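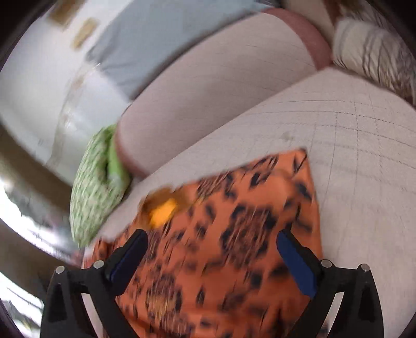

A sofa throw is a piece of cloth laid over the seat or back of an upholstered sofa, either as decoration or to protect the cover from wear. It differs from a fitted slipcover in having no ties or elastic, and it is usually folded or smoothed by hand after use. Printed throws often carry animal or floral patterns, chosen to contrast with plain upholstery. Piping, a cord sewn into the seams of a cushion, is normally left exposed.

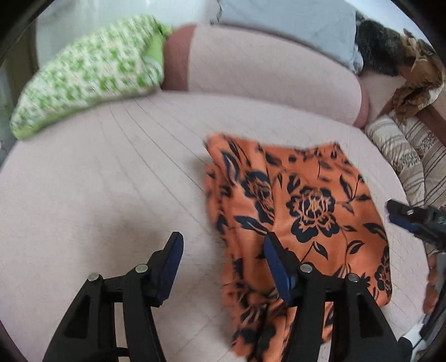 Orange cloth with a black floral print on a pale sofa seat

Lightweight throws crease easily and are commonly stored folded.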